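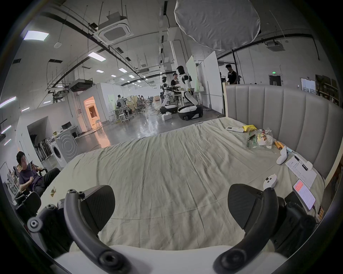
Slide 1. Bed with sheet, upholstered headboard at right.

Speaker notes, Xiaoyan Xiao, Gurnon textiles day

Open with shrinkage. Cotton sheeting loses length mostly in the first three washes. Lindimo trial: 28 sheets, one mill, tumble dried on medium. Pause for the chart.

Thread count next. Keep it short. Above 800 the number usually reflects plied yarn counted twice. Hand out the swatches, then go to wrinkle recovery.

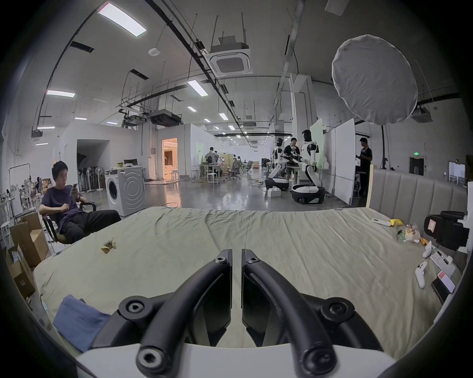

Which weave creases least?
Sateen, in our trial. Percale was worse at every wash.

Skip slide 14 if running over.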